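Section 21: Covering the table and laying out towels

Revised 15/06/2025

Read this before you unroll anything. The Pirard folding guide treats the table covering as optional. We don't agree, and the Urnbridge room has used one since February.

Tools and supplies
Paper roll, plain, pale colour
Low-tack tape
Scissors
White textured towels, laundered

1. Clear the table and wipe it down. Let it dry.

2. Cut a sheet of paper 142 cm long. The roll is sold as "self-flattening". Ours wasn't, so turn it curl side down and leave it overnight.

3. Tape the sheet at 2 corners, on the side nearest you. Smooth it toward the far side with a dry forearm.

Note: A slightly ragged cut along one side does no harm. Trimming it straight usually costs you another sheet.

4. Take a towel from the stack and shake it once. Lay it on the right half of the paper, set on the diagonal, and keep the left half clear for the folding in section 22.

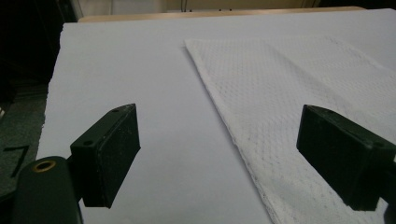

Fig. 2. White towel on the paper, long edge on the diagonal.

5. Press the towel flat with your palms, working from the middle outward. Faint wrinkles are fine. The Karunaratne method calls for ironing at this stage, and we have yet to see a fold come out better for it.

6. Check the long edge. Some fraying is normal on washed cloth. Snip any thread longer than a fingernail and don't pull it.

Caution: Never cut threads against the paper. Lift the edge clear first, or you will slice the sheet and probably the towel as well.

Caution: Do not use fabric softener to "restore" the texture, whatever the Dedolard leaflet promises. Towels treated that way slid on the paper and wouldn't hold a crease.

7. Replace the paper when it tears or picks up a stain. Ignore any fixed schedule printed on the roll.

If the towel keeps shifting, go back to step 3 and check the tape before blaming the cloth.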